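Ticket: door-open policy stalls at approach after planner update
Component: Semimton planner, cabinet scenes
Reported by: Wayne Petrenko
Status: closed, fix merged

Summary

After the January planner update, the two-arm door task in simulation stalls before the first pull. The arms get to the pre-grasp pose and hold there until the episode times out at 1000 steps. No crash, no error in the controller log. Success on the regression set went from 900 episodes to 100.

Steps to reproduce

Load the tall cabinet scene with the default robot, head camera on, seed 8. Run the door task with the stock config. The same seed on the previous build finishes. 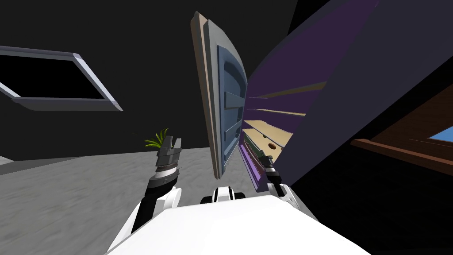 Both builds read the same scene file and the same policy weights, so I ruled those out first. I also swapped the controller back to the old one and left the new planner in. It still stalled. Old planner with new controller ran fine.

Log, first pass

The planner asks perception for a handle pose, gets one, and rejects it as unreachable. It then asks again. This repeats until timeout. The message is only printed at debug level, so it doesn't show in the normal log. I have opened a separate request to raise it to a warning.

Collision checking looked like the likely cause, as we changed the padding in the same release. I set padding to zero and got the same rejection with the same pose. Padding is back at its default. 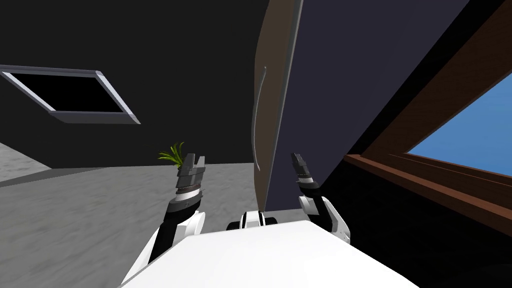 The next thing I checked was the handle estimate itself. Perception fits a straight segment to the handle mask and takes the midpoint as the grasp target. On this door the handle is a long thin rod with a bow in it, so the midpoint of a straight fit doesn't land on the rod. The old planner snapped the target to the nearest mask point before checking reach. The new one takes the target as given, and here that put it inside the door panel.

Forcing the snap by hand in the Roson debug shell cleared the rejection, and the arm started its approach on the next cycle.

Fix

Snap step restored in the planner, before the reach check. Perception now also returns the fit error along with the pose, and the planner logs a warning if the error is over the limit in the config. I left the straight fit alone. A curve fit would be better, but it touches the Esteban and Driltance scenes too and should have its own ticket.
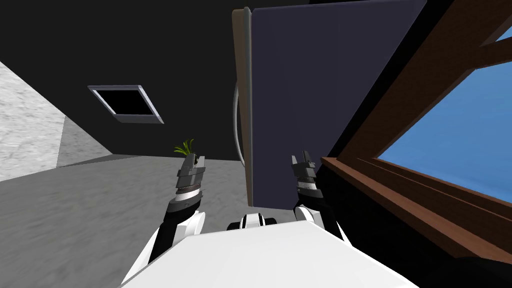
Reran the regression set on the patched build with the same seeds. Results are back to 900. The remaining failures are the same seeds that failed on the old build — all of them time out during the pull, after a good grasp — so I don't count them against this change.

If you are on the broken build and can't update yet, set the target mode to nearest_mask in the planner config. It does the same thing as the fix, without the new warning.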